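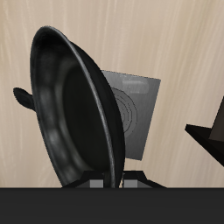 Lukian Stasiv wrote: I've loaded your settings and the pan task runs clean here. Vererport is scoring 99 per cent on it, same as when we shipped. Could the visitors have been seeing the pan get tipped on the way over and taking it for a failure? If you're happy with that I'll close this one off.

Reply from site, Sikport demo room

Please don't close it. Nobody on our side is happy with that, and the visitors weren't the ones who raised it. I did, and I had the run log open beside me when I did.

I'll go through it again in order, as the first version of this ticket was typed standing up with people still in the room.

Opened: April 2, 2023
Product: Vererport, pan to burner task, simulated kitchen
Site: Sikport, open day
Supplier: Bultberg
Priority: you have it as Low. I had it as High. I don't remember agreeing to the change.

What we were told to expect

The sheet that came with the demo says the arm picks up the frying pan, carries it to the burner and sets it down flat, and that the counter on the big screen then goes up by one. It says this will work from any starting position on the counter. I asked about "any" in March and was told it meant any.

What we got

In the week before the open day we did 61 practice runs. The screen called 16 of them failures, and I could see why for most of those. The arm went down beside the pan, closed on nothing and lifted anyway, or it got hold of the rim and then stopped over the counter until the timer ran out. Fair enough. Robots miss.

My trouble is with the ones it called passes. On the open day itself we ran it live for the Acharya group, and three times the counter went up while the pan was still in the gripper. It had not been put down. A man at the front asked me what exactly had been passed, and I said I would find out, so I am finding out.

What I tried on the day

Restarted the viewer. No change.

Restarted the whole machine. No change, and it lost the camera layout, so that was a slow few minutes with a full room.

Switched from random starts to the fixed start in the menu, where the pan begins flat on the counter with a clear gap between it and the burner. It was better behaved from there. I suspect it has seen that start a great many times.
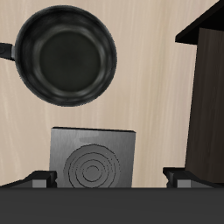 Switched back to random starts, as the whole point of the visit was that the group could pick where the pan went. The early passes came back on the second try.

Turned off "smooth replay" because your phone line suggested it. This made the arm look jerky and did nothing else that I could find.

Questions I'd like answered in writing

What does the scoring check? My guess is that it looks for the pan being near the burner, and does not look at whether the pan is level or whether the gripper has let go. If I'm right then the 99 per cent is a figure for getting near a stove. I could get near a stove.

Does your test set at Bultberg use random starts or the fixed one? You say you loaded our settings. The settings file doesn't hold the start position, at least in the copy I have. I opened it in a text editor and looked.

Why does the score sit in the corner of the gripper view by default, where the visitors are looking mostly at the inside of a pan? I'd want it on the wide view.

Internal note (visible to customer)

Lukian Stasiv wrote: Thanks for the detail. On scoring, it uses a distance check between the pan and the burner, plus a short hold. I'm asking the team whether release is part of it in your version. On starts, our regression set is the fixed start. I should have said so. Could you send the start position for one of the early passes, and say how the arm was holding the pan? Grip makes a difference to where the pan's centre ends up.

Reply from site, Sikport demo room

So the 99 is for the fixed start. I'd like that put on the sheet before anyone else hangs it on a wall.

As for the grip, it takes the pan by the rim. It doesn't use the handle, at least in the runs I stepped through, and I had assumed it would, as anybody cooking would. With the gripper on the rim the pan hangs at a tilt and the handle swings out to the side. If your check works from the middle of the pan then I can believe the middle is close to the burner while the thing is plainly in mid-air.
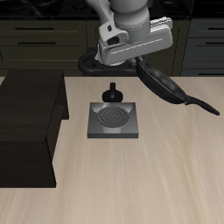

Wide view: pan held by the rim, burner unit on the counter below.

I can't give you a start position in numbers. The visitors dragged the pan with the mouse and the viewer doesn't write that down. I'd count that as a second fault, and you're welcome to open a second ticket for it. What I can tell you is that the early passes I saw all came after the pan had been dragged well away from where the fixed start puts it.

Also, while I'm here, the help page for the task shows a menu item called "Strict placement". Our menu doesn't have it. Is it in a later version, or was it in an earlier one?

Update from Bultberg support

Lukian Stasiv wrote: Confirmed that release is not checked in the build you have. Strict placement is the option that adds it, and it was left out of the demo package. I've asked for a build with it switched on. Priority is back to High. The missing start positions have gone to the viewer team as their own ticket and I've added you to it. I'll hold this one open until you've run the new build.

Reply from site, Sikport demo room

Good. When it comes I'll do another 61 runs, random starts only, with strict placement on, and I'll write down where the pan begins each time on paper if the viewer still won't. Expect the number to drop. I'd prefer a low one I can explain to the next group.

I've taken the sheet down for now. The Acharya people have asked for the result and I've told them it will come from us and not from the screen.

Two things still outstanding from your side: the correct wording for "any starting position", and how to get my camera layout back without setting it all up by hand.

Status: Open, waiting on supplier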